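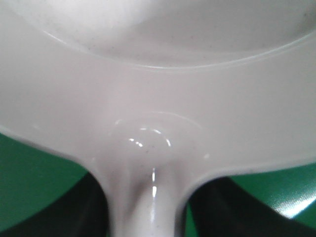 Two black robot fingers hold a piece of white plastic by its neck.

Can a robot do your chores yet?

Maybe you have to set the table at home, and you wish that a robot did it for you. Many engineers have the same wish. They work on it every day, and the answer today is: a little bit.

Try something. Pick up a spoon with your eyes closed. It was easy, right? Your skin told you where the spoon was and how hard to press. Many robots have no feeling in their fingers. They must look with a camera, and white, shiny things are difficult to look at. The light makes bright spots on them, and the robot can think that a spot is an edge.

In the town of Uddale there is a workshop with the name Lamberg. The people there teach a robot arm, called Xenos, to put kitchen things into a drawer. In May it tried 129 times. It did the job well 90 times. The other times it dropped the thing, or it closed its fingers on air!

Is Xenos fast? No. For one drawer it needed more than 72 minutes. You can do it before your toast is ready.

In factories robots are already very good, but there each part lies always in the same place. At your home the spoons are everywhere. A robot must find them first, also the one under the sofa.

So for now, the table is still your job.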